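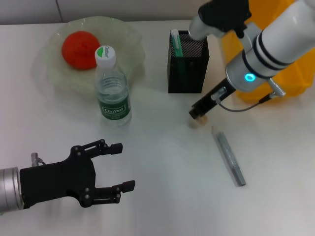 *The two-arm table at the Prareck open day. The right gripper is down at the small beige piece, the left one is open.*

20 August 2020

I went to the Prareck open day in Kondthorpe and said I'd write it up, so these are my notes. The drive is 106 miles each way for me. I left early, got there before the doors opened, and sat in the car with a sandwich.

You had to book a slot this year and they kept the groups small. Mine was 11 people. We got a badge, a map of the building, and a short talk in the lobby about where we could and couldn't walk. Then Lutfa Chowdhury took us through to the demo room. She works on the arm software and did most of the talking for the rest of the visit.

There were three stations. The first was a sorting line that I had seen in a video already, and it was down for most of our slot. The second was the table in the photo, and I spent nearly all my time there.

The setup is a white arm and a silver arm with black grippers, working over a plain white table. They don't use special parts for it. On the table were a red ball on a green plate, a bottle of Cestbon water, a mesh pen holder with a green and white marker in it, and a silver-gray marker lying loose. Lutfa said they change the items often so that the arms don't get too used to one layout.

The job she described was tidying: loose things go where they belong, and the two arms share the work. One arm can wait with its gripper open while the other one deals with something small. I had assumed both arms would always be moving. She said waiting was the harder part to get right, and that early versions bumped into each other a lot.

I asked how many practice runs it took to get to this point. For this table it was 672, spread over the spring and the first half of June. Of those, 127 were thrown out for one reason or another, mostly bad lighting or somebody leaning on the table. Somebody else asked about speed. It is slow. A person could clear that table in a few seconds. Lutfa agreed and said speed wasn't what they were working on yet.

I was more interested in the cables. Each gripper has a gray or dark lead running back to the arm, and I wanted to know whether those ever snag. They do. They have tried two different routings and she wasn't happy with either one. I have the same trouble at home with a much smaller arm, so I wrote down what she said about leaving slack at the wrist.

The third station was a talk on Pathirana, their scheduling program. I didn't follow much of it. There was a handout, which I still need to read.

Coffee was in the hallway and the parking was free. They plan to run another day next year with the sorting line working, and a newer hand called Zudirance that was not on show this time. I signed up for the mailing list on the way out and was home before dark.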